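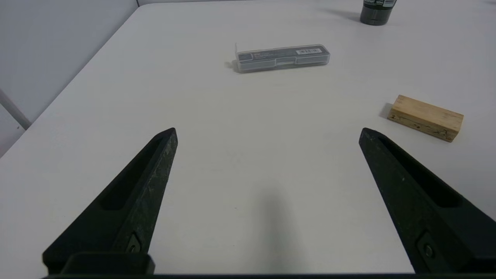

Wooden block on a tabletop.

11 May 2023
By the Editorial Board, Cestari Library Review

Public libraries should lend toys on the same terms as books. The Cestari system has tested the idea since March at its Zorno branch, with a starting collection of 400 items, and the early case for making the service permanent is strong.

Two objections have been raised. The first concerns cost. The branch set a limit of $900 for shelving and storage bins, and most of the collection was donated. Cleaning takes staff time, and that time must be paid for in the regular budget — it cannot be left to goodwill. The sum is still small beside what the system spends each year on printed notices.

The second objection is that toys fall outside a library's purpose. We disagree. A young child learns to sort, stack and share well before learning to read, and families in small apartments have little room to keep things a child will outgrow by summer.

We would ask for one change. The present rule limits borrowing to residents of Zorno, although the Rainer branch serves more families with children under five. Moving 200 items to Rainer would require no new purchases. Loan periods should also be extended from two weeks to four, as they already are for large-print books. The library board takes up the matter at its next regular meeting, and written comments may be left at either branch.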